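Slow drains and limescale, part two
1/26/23

The kitchen waste pipe had been getting slower since the autumn, so over the holidays I took the trap off and had a proper look. The trap itself was clean. The trouble was further along, where the 40 mm pipe runs behind the cupboards with almost no fall on it. Whoever fitted it had clipped it level, and grease had settled along the bottom of the run.

The usual guidance is a fall of 18 to 90 mm per metre. Mine had 6 mm over the whole length. I moved the clips down at the far end, which meant enlarging the hole in the end panel with a rasp, and it now falls by a sensible amount. I replaced the old elbow with two shallow bends from Otgate at the same time. They take up more room but are easier to rod through.

On chemicals: I tried the Cekard crystals first, following the packet, and they made no difference I could measure. My test is simple. Fill the bowl to a mark, pull the plug, time it. Before the crystals and after them the result was the same to within a second. After re-clipping the pipe it was less than half. Washing soda and hot water once a week is all I intend to use from now on.

The water here is hard, so scale is a separate matter. It builds up on the tap outlet and under the rim of the strainer, and the rubber washer sits badly once there is a crust on the seat. Citric acid in warm water shifts it - leave it on for half an hour and rinse well. Do not use it on marble or other limestone worktops. I have a Schwerdtfeger aerator on the tap, and it unscrews with a coin, so it gets the same treatment every 6 weeks.

One fault remains. The overflow hose on the smaller bowl weeps slightly at the push-fit end. I have wrapped it for now and ordered a replacement from Fina, who give delivery as March. The old hose is ribbed inside and holds dirt, so I asked for the smooth type.

Part three will cover the washing machine spigot and why I moved it above the trap's water line.
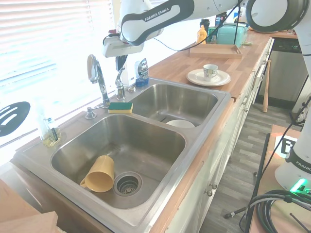 Double-bowl stainless steel sink, with the strainer in the larger bowl.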